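4.2 What people leave on the bed

I went into this part of the study expecting to write about wardrobes. Everyone we spoke to in Plurnoden wanted to talk about beds. Across the 124 homes we visited, the bed kept turning up as the place where cloth gets sorted, folded, argued over and, quite often, simply left until bedtime. One woman told me she couldn't think straight about her linen until it was all spread out where she could see it, and I must say I warmed to her straight away (my own spare bed is no better).

We logged 2,817 separate pieces of bedding and household cloth over the two rounds of visits. Of these, 315 had no settled job at all. They were covers one week, curtains the next, or something to wrap the good blankets in. I'd planned to sort everything into "bottom", "middle" and "top" layers, as Selvanayagam does, but it fell apart by the first Thursday! A sheet would be on top in the morning and underneath by teatime, and my tidy coding sheet ended up with more crossings-out than ticks.

Matching sets came up much less than I'd hoped. People bought them, certainly, but they soon got split between rooms, and the halves were put to work with whatever was nearest.
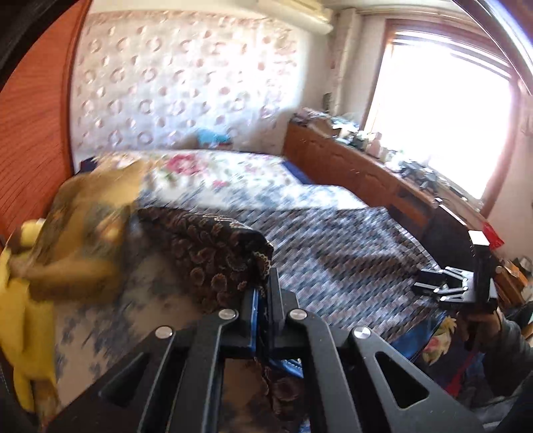
Pattern was the bit I enjoyed most. When we asked how people chose what went with what, the usual answer was a shrug, and yet most could tell us at once which piece was "wrong" for a room. Figure 3 is a fair picture of how much print can share one bed: a dark brown paisley and floral fabric lifted into a fold, a coverlet in short diagonal dashes of blue-grey, white and brown, and flowers on the textiles further back, one of them with green leaves and a large pink-red bloom. I would have called that a clash before I started this work. Now I'd code it as "mixed, floral-led", the second of our pattern groups, and I come back to that group in 4.3 when I look at how long pieces are kept.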